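How to write house rules for recording kitchen chores
Last updated: September 19, 2025

Most rulebooks for recording human demonstrations are too long, and I include the one I wrote for Praltlow. It had 30 rules. People signed it and then did whatever they'd done before. If you're writing one for a home-chore project, start smaller and assume each rule is useless until a reviewer has used it to reject something.

1. Write down what counts as finished. "Tidy the counter" is a wish. "Items on the counter, basket against the wall, hands out of view" can be checked. Have two reviewers judge the same clip without talking. If they disagree, rewrite the line.

2. Don't let anyone clean up first. I've heard the case for spotless rooms and I don't buy it. A robot trained on showroom counters will meet grimy grout sooner or later. Remove what's dangerous or private and leave the stains.

3. Keep both hands in view while they're working. Ülle Uibo wanted a minimum percentage here. We dropped it, as reviewers were guessing the number anyway.

4. Settle wrist gear before you start. Watches and bands are fine with me, but a lit screen can show a message. Turn notifications off.

5. Name objects by what you can see. A roll is a roll until a label or a clear view says otherwise. Ornden's old sheet had people picking from 100 product types, and nearly half the picks were wrong.

Try the draft on a cramped corner with wrapped and boxed goods before you send it out.

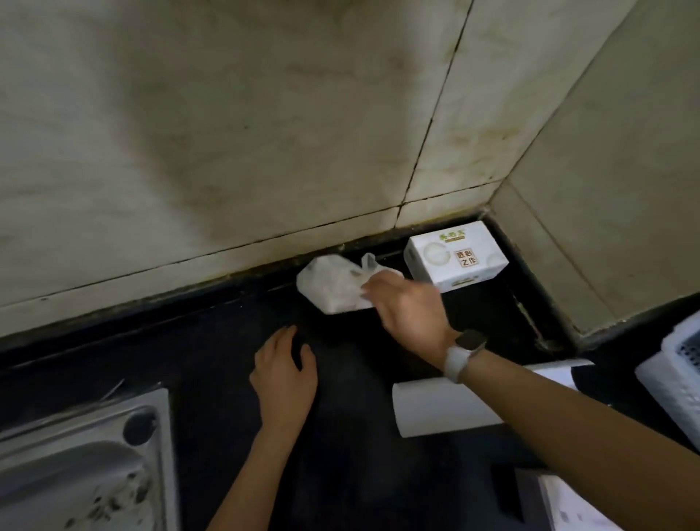
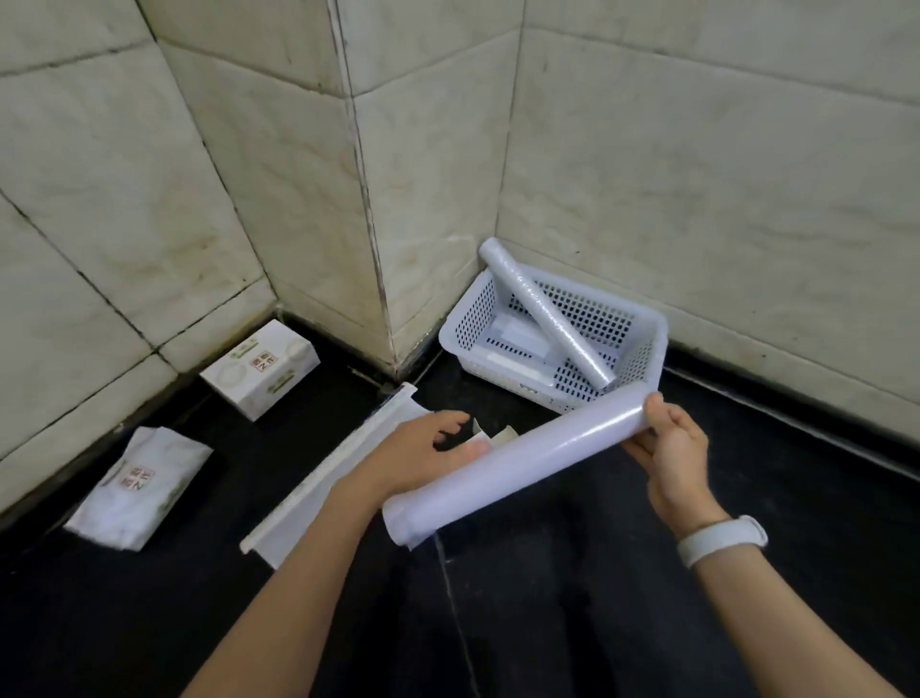
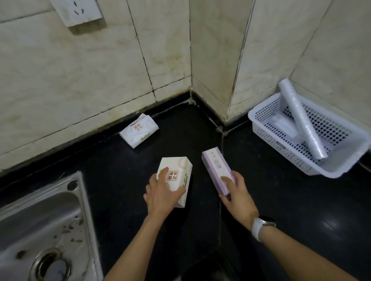

Then read the rules again with a pencil and cross out any that didn't help you decide something. Lợi Mạc does this after every batch and usually loses a rule or two. Keep the deleted ones in a separate file with the date, so you can tell when someone proposes the same one again.

Be suspicious of any checklist that passes everything. Ours once cleared 3,641 clips without a single rejection, and I took that as a sign that the boxes were being ticked from memory. We pulled the batch and reviewed it again from the start.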